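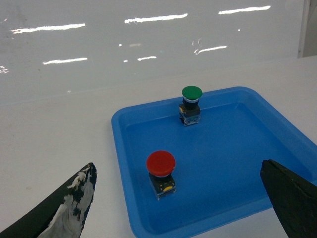 My aunt Soledad Hutchins kept a notebook of every bus she took between October and the spring. She gave it to me when she moved out of the apartment in Stedcombe, along with a box of maps and a coat that doesn't fit either of us. I've been reading it in the evenings, and it has made me want to write down my own route before I forget what it's like.

I ride the 22. It starts by the old Farnavex building and ends at the hospital, and I get on four stops in. In normal weeks I ride it ten times. I haven't ridden it at all this week, and I don't know when I will again.

The first part of the route is all stoplights. There's a tire shop, a church with a sign that changes on the first of the month, and then a long block of fence. After the fence you get the Vietnamese bakery, Lâm, where the driver on the early run sometimes leaves the door open a little longer so people coming out with coffee can make it. I've been one of those people. The coffee is good and the rolls with the egg in them are better, but you can't eat one on the bus without getting crumbs down your sleeve.

After Lâm the road drops toward the river. In winter the windows are fogged by then and everybody on the left side wipes a patch with a glove. The bridge takes two minutes if it's clear. On bad mornings I've read 50 pages of a library book between the bottom of the hill and the far bank, and I'm a slow reader.

Soledad's notebook is mostly times. Bus due, bus came, bus number, seat. She liked the single seat behind the back door. Once in a while there is a full sentence. "Man with a lamp in his lap." "Driver new, missed the turn at Hosance Street, went around." One page just says "Walked." I asked her on the phone what happened that day and she said she couldn't remember, it was probably nice out.

She counted at the end, too. There are 132 rides in the notebook. I expected more, given how much of my childhood I spent waiting for her at a bus stop, but it only covers the one season. There may have been other notebooks. She says no.

I tried keeping one myself in February and lasted six days. Some of that was laziness and some was that I never know the bus number until I've gotten off and it's pulling away. I did learn that the bus I think of as always late was late twice out of eleven trips – less than I had been telling people at work.

The county has put out a new timetable. The 22 is down to one bus an hour, back door boarding, and the last run is early enough that the night shift at the hospital will have to find some other way home. A neighbor of mine on that shift has already worked out a ride with two people from her floor. I'm working at the kitchen table for now and don't need the bus, so I'm staying off it and leaving the seat to somebody who does.

I did walk down to my stop this afternoon. The old schedule was still up behind the plastic, with the new one taped over half of it. The bus went by while I was standing there and the driver slowed down, and I had to wave him on.

22 March 2020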